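サイト内検索 キーワードを入力 検索
最終更新:2019/12/12

Likodach(リコダッハ)についてよくいただくご質問

春に論文の草稿を公開してから、うれしいことに、大学の方、メーカーの方、それから高校の先生まで、いろいろな方からお便りをいただくようになりました。一通ずつお返事を書いているうちに同じような文章が手元にたまってきたので、思い切って一か所にまとめておきます。話があちこちに飛ぶところもありますが、気になるところだけ拾い読みしていただければ十分です。文責はNuliaプロジェクトの把持班、アフリディ(Hina Afridi)とハシェミ(Babak Hashemi)です。

■ そもそもLikodachとは何ですか

ごちゃごちゃに物が入った箱から、ロボットに一つずつ物を取り出させるための学習手法の名前です。ロボットが自分で何度もつかんでみて、うまくいったか失敗したかを自分で記録し、その記録から「次はどこをどうつかむか」を覚えていきます。人が画像に印をつけていく作業は、基本的にありません。

名前の由来もよく聞かれるのですが、開発初期に使っていたフォルダ名がそのまま残ってしまったもので、深い意味はないんです。期待して聞いてくださった方、すみません。

■ ほかの自己教師あり学習の把持手法と、どこが違うのでしょう

いちばん大きな違いは、失敗の扱い方です。多くの手法では、つかめたか、つかめなかったかの二択で結果を記録します。Likodachでは失敗のほうをもう少し細かく見て、「触れたけれど滑った」「持ち上がったけれど途中で落ちた」「そもそも触れていない」の三種類に分けています。分類は指の開き具合と手首にかかる力の時間変化だけで行うので、追加のカメラはいりません。

たったこれだけのことなのですが、学習の初めのころ、つまり成功例がほとんどない時期にとてもよく効きます。滑ったのなら場所は悪くなかったのだから角度を変えてみよう、という具合に、惜しい失敗のそばを重点的に試すようになるからです。

■ どんな設備で実験していますか

腕はKUKAのロボットアームで、その先に二本指のグリッパーを付けています。箱は灰色の金属製のものを前後に並べて使います。片方から取り出した物をもう片方に移し、空になったら今度は逆向きに移す、という往復運動です。この方式にしてからは、人が物を入れ直す手間がぐっと減りました。箱の角はクランプで作業台に留めています。以前は留めずに動かしていて、指が縁に当たるたびに箱が少しずつずれ、翌朝見ると座標が全部合わなくなっていた、という悲しい事件が何度かありました。

制御側の計算機はごく普通のデスクトップ機です。学習そのものは別の部屋のサーバーで行い、新しい重みができるたびに送っています。

■ 箱には何を入れているのですか

家庭にありそうな雑多な物を、性質がなるべくばらけるように選んで入れています。紫色のなすのおもちゃは、表面がつるりとしている上に片側が太いので、細いほうをつかむと傾きやすく、なかなか手ごわい相手です。黄緑色の四角いカップには白い虎の子の絵が付いていて、見学に来られた方にはだいたいこれがいちばん人気です。口の開いた物は、縁をつまむのか、外側から挟むのかで結果がずいぶん変わるので、私たちにとっても勉強になります。

それから、ふさふさした青と白のモップのような布物。見た目の輪郭と、力をかけたときに実際に抵抗のある場所がまるで違いますので、形だけを頼りにする手法はここで苦労します。青い丸いたわしが布物に一部隠れているような置き方になると、どちらを先に取るかという順番の問題も出てきます。くしゃっとした透明の包みは、光の具合で奥行きの値がすぐに乱れてしまい、今でもいちばん失敗の多い部類に入ります。

物は全部で90種類用意してあり、そこから少しずつ取り替えながら使っています。
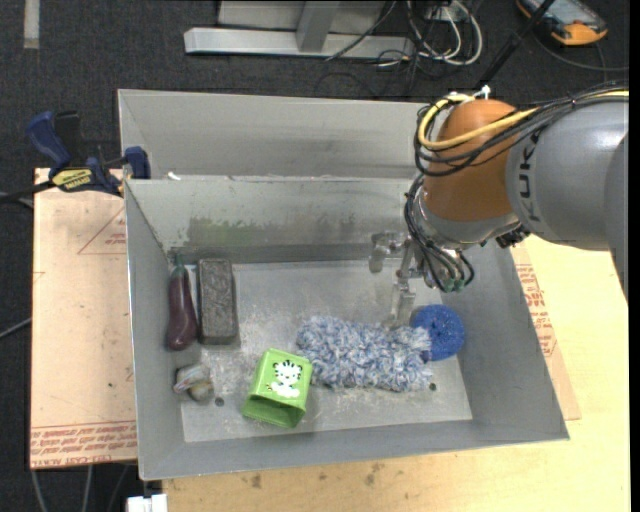
■ 成績はどのくらいですか

学習に一度も使っていない物だけを集めた試験で、200回試して何回取り出せたか、という数え方をしています。比較のため、失敗を三種類に分けない従来どおりの記録方法でも、まったく同じ条件で学習させました。詳しい表は草稿の付録にありますので、ここでは傾向だけお話しします。

硬くて形の決まった物では、二つの方法にほとんど差が出ませんでした。正直なところ少しがっかりしたのですが、何度やり直しても同じでしたので、そういうものなのだと思います。差がはっきり出たのは布物と、薄く平たい物です。とくに布物では、従来の方法が500回分の試行を積んでようやく届いた水準に、Likodachは同じ試行数のもっと手前で届きました。ただ、最後まで学習を続けると差は縮まっていきます。最終的な上手さを押し上げるというより、上達を早める手法だと受け取っていただくのがよいでしょう。

■ データはどうやって集めていますか。人はずっと付いているのですか

昼間は誰かしら同じ部屋にいますが、付きっきりではありません。ロボットが動き、記録を取り、次の場所を選ぶ、という繰り返しは自動です。人が呼ばれるのは、物が箱の外に飛び出したときと、力の上限を超えて腕が止まったときくらいです。

夜間の無人運転は今のところ行っていません。やればデータは増えるのですが、安全の確認手順が私たちの中でまだ固まっていないため、焦らずに進めています。

■ 指にはどんな素材が合いますか

これは本当によく聞かれます。残念ながら、はっきりしたおすすめはありません。私たちも指を取り替えて比べたことがあり、硬めのものは薄い物に強く、柔らかめのものは丸い物に強い、という、たぶん皆さんのご想像どおりの結果でした。一つだけお伝えしておくと、指を替えたら滑りの判定に使うしきい値は必ず測り直してください。ここを飛ばすと、滑ったのに「触れていない」と記録されてしまい、学習がいつまでも進みません。私たちはこれで六月を丸々一か月、棒に振りました。

■ 別のロボットでも使えますか

使えるはずです。必要なのは、指の開き具合が読めることと、手首の力が何らかの形で測れることの二つです。共同研究先のArneoでは、Atif Ghummanさんがもっと小型の腕に移植してくださいました。コードの修正は三日ほどで済み、むしろ手首のセンサーの雑音を取り除くほうに時間がかかったと伺っています。

吸着式のハンドについては、まだ試せていません。圧力の変化で同じような三分類ができそうだとは思っているのですが、手が回っておらず、もしどなたか挑戦される方がいらしたら、ぜひ様子を教えてください。

■ シミュレーションだけで学習させることはできませんか

途中まではできます。硬い物だけでしたら、シミュレーションで覚えさせてから実機で少し調整する、という流れで問題ありませんでした。布物と包装物はだめでした。シミュレーターの中の布は行儀がよすぎて、実物のように指の間からするりと抜けてくれないのです。この部分を担当しているShoaib Buttが、別の手法を使って改善を続けています。

■ うまくつかめない物はありますか

たくさんあります。箱の壁にぴったり沿って寝ている薄い物、透明な物、それから指の開く幅より大きい物。最後のものは仕方がないとして、壁際の問題はどうにかしたいと思っています。取り出す前に一度物を内側へ寄せる動作を加えた版を試しているところで、壁際に置いた33個の物での予備実験では手応えがありました。とはいえ、まだ表にして皆さんにお見せできる段階ではありません。

■ データとコードは公開されますか

コードは公開の準備をしています。把持の記録データのほうは容量が大きく、置き場所を相談している最中です。お急ぎの方には一部を切り出してお渡しできますので、ご所属と用途を添えてご連絡ください。商用利用をお考えの場合は、Virkとの契約の関係で少しお返事にお時間をいただくことがあります。

■ 見学はできますか

はい、歓迎しています。ただ部屋がせまく、床にケーブルも通っていますので、一度に四名様まででお願いしています。かかとの低い靴でお越しください。学会の締め切り前は全員の顔色が悪いので、できればその時期は外していただけると助かります。

■ 論文を引用したいのですが、どう書けばよいですか

今は草稿の段階ですので、題名と版の番号を書いていただければ結構です。著者名の綴りは草稿の表紙に合わせてください。Keith Ashbyの名前が初版では抜けておりましたが、第二版から入っています。お手数ですが、新しい版のほうをご覧ください。

シェア 33 コメント 2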